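The Encombe Plum

My aunt Dorota left me a plum tree and a quarrel, and I'll be honest, I only wanted the tree.

It stood right on the line between her garden in Zelach and the one next door, where Roman Wieczorek had lived since before I was born. She said it was hers. He said it was his. For as long as I can remember they'd each pick their own side, backs turned, and if a plum rolled over the line it was left for the wasps.

I moved in at the start of June with two suitcases and a kettle. Roman came to the fence while I was still looking for the key to the shed.

'You're the niece,' he said.

'I'm the niece.'

'It's an Encombe. She'll have told you it was a Górecki. It was never a Górecki.'

She had, in fact, told me it was a Górecki. She'd written it on every jar in the larder – Górecki, and then the year, underlined twice as if somebody might argue. I said I didn't mind what it was called so long as there was jam at the end of it, and he looked at me as though I'd sworn in church.

So that was us not speaking, and I'd only been there five minutes!

I rather took to it, to tell you the truth. I'd come from a flat in Ceseck where I didn't know a soul on the stairs, and here was a man who cared enough to glare at me over his beans every morning. I glared back. I bought a hat for it.

Then the plums came, all at once, and I went up Dorota's ladder with a bucket, reached a bit too far (everyone reaches a bit too far) and landed flat on my back. On his side, naturally.

He came out in his slippers. He didn't ask if I was all right. He looked at the bucket, and the plums all over his lettuces, and then at my ankle, and said a word I hadn't thought he knew. He drove me to the hospital in Ceseck at a speed I'd have walked, if I could have walked, and talked the whole way. It was about her, mostly. How she'd asked him to the harvest dance once and he'd thought she was joking, so he laughed.

'And the tree?' I said.

'I planted it that winter. By way of sorry. I put it too near the fence.'

'Did you tell her?'

'I told her it was an Encombe,' he said, and found he needed to look very hard at a bus.

They kept me in overnight. He came back in the evening with a jar under his coat, one of hers, and a spoon. He'd scratched out nothing on the label. We ate the lot, and it was past nine before the nurse sent him home. 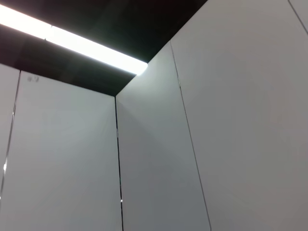
A long white light, and nothing to do but look up.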